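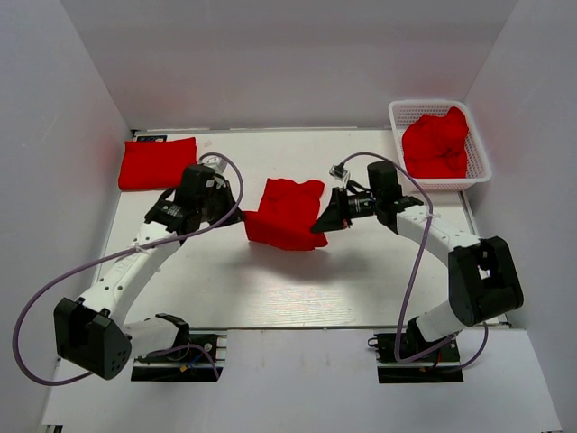
Hằng Nông wrote in to say that her preservative-free lotion has sat on the bathroom shelf since January and still smells fine, so could we please stop scaring people off making their own.

I'm glad it smells fine. I'd still throw it out. Smell is a poor test for a lotion, and it gets worse as a test once you've put lavender oil in there, because lavender will cover up a lot. Plenty of germs have no odor to speak of. By the time you see fuzz around the lid, things have been growing for a good while.

What bothers me is how these recipes get passed around. I went through the Niminow recipe card that several of you have forwarded (some of you twice), and it calls for olive oil, emulsifying wax, aloe juice and distilled water, plus "vitamin E as a natural preservative." Vitamin E is an antioxidant. It slows oils from going rancid. It does nothing useful against bacteria, yeast or mold, and those are what you have to worry about once there's water in the jar. Grapefruit seed extract comes up a lot too. I have read the arguments for it and I'm not convinced, and a few drops of tea tree oil won't do it either. To get enough essential oil in there to matter, you'd have a lotion you wouldn't want on your face.

Then there's the word "natural" on the front of the thing. Poison ivy is natural. Water is a chemical. I don't say that to be cute, I'd just like a label that tells me what was used, how much of it, and when the batch was made. The Tomik jar I bought at the spring market had a leaf on it and none of those.

If you want to skip the preservative, leave out the water. Balms and body butters made only from oils, butters and wax keep pretty well as long as you don't dig into them with wet fingers. Aloe, rosewater, tea, goat milk and honey water all count as water here, whatever the recipe calls them.

If you want a real lotion, buy a broad-spectrum preservative from a soap supplier and follow the sheet that comes with it. Weigh it. Spoons aren't good enough. A preservative used at 1 percent means one gram in a 100 gram batch, and a kitchen scale that reads in whole grams can't be trusted with that. Check the pH range on the sheet and the temperature you can add it at, since some of them quit working if they go in too hot. 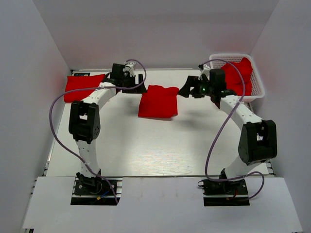 Two arms reaching toward the middle of the table.

Oluwaseun Tamuno asked whether keeping lotion in the fridge gets around all this. It buys you a few days. I would make a very small amount, keep it cold, and toss whatever is left at the end of the week. Most people don't, they make a big batch and give half of it away at a baby shower, which is the last place I'd want it to go.

And yes, I saw the post on the Bassey board with 46 comments saying "never had a problem." Maybe they haven't. People get a rash and blame the laundry soap.

Hằng, if you make another batch, write the date on the jar and send me the recipe with the weights. I'd like to see it.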